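Section 4: Setting Up the Flemmont Two-Post Garment Rack

Read this section once before you open the parts bag. You will not, but we are required to ask.

What you need

A Phillips screwdriver, a soft cloth and a patch of floor larger than you think. The hex key is in the small bag taped inside the lid of the box. If the bag is missing, check the lid again, then write to Arnell Parts and quote kit number 346.

Assembly

1. Lay both poles on the cloth. They are identical, so there is no left or right to agonize over.

2. Screw one foot onto each pole until it stops turning. Stop when it stops.

3. Stand the poles up and lower the top bar onto them. A second pair of hands helps. So does a wall, if the second pair of hands has found something else to do.

4. Fit the two bolts finger-tight. Check that the bar is level, then tighten with the hex key, a few turns on each side.

5. Press an end cap onto each end of the bar. The caps go on with the heel of your hand. A hammer will also put them on, permanently and at an angle.

Note: Racks sold with the Gokberg base have four feet. Repeat step 2 until you run out.

Placing the rack

6. Set the rack against a wall, 2 inches clear of any baseboard heater that is switched off and in another room from any that is switched on.

7. Push down gently on the middle of the bar. A small amount of give is normal. If the whole rack leans, go back to step 4, where the trouble usually started.

Caution: The rated load is 52 pounds, spread along the bar. Three winter coats and a wet bath mat at one end is not spread along the bar.

Caution: Do not use the rack for chin-ups. The bar is rated for shirts.

Loading

8. Hang the heaviest items over the poles and the light ones toward the center.

9. Face all the hooks the same way. The rack does not care, but you will when you want to lift off an armful at once.

10. Hang T-shirts from the bottom hem up, sliding the hanger in through the body. Going in through the collar is quicker and gives you a collar fit for two necks.

11. Long items may brush the floor. Raise the bar with the Tolentino extension tubes (sold separately, like most things that would have been handy).

Retighten the bolts after the first month, and again whenever you move the rack. Keep the hex key somewhere sensible — the drawer with the dead batteries is traditional. 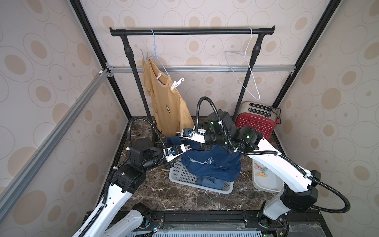

Fig. 7. Black rack with a T-shirt on a wire hanger.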